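Flirville Food Pantry – progress report to the Merkmont Fund
Mon 25 May
Prepared by Sihan Xiao

The pantry served 101 households this quarter. Saturday hours have started, and evening pickup now runs 7 nights a month. We have spent $2727 of the grant so far, mostly on the second fridge and on shelving. Condiments and other small items are still the hardest to keep in stock.

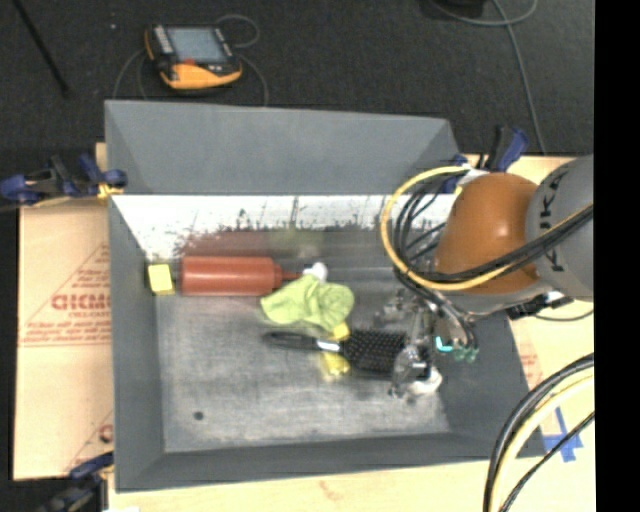 Will the home delivery route open on time?
The route is set to open in August, as planned. The van lease is signed – insurance is the one piece still missing.

Deliveries will cover 13 addresses on the Yen Street side first. Brikivis Market has agreed to keep giving us bread through the winter. We are not asking for any change to the budget.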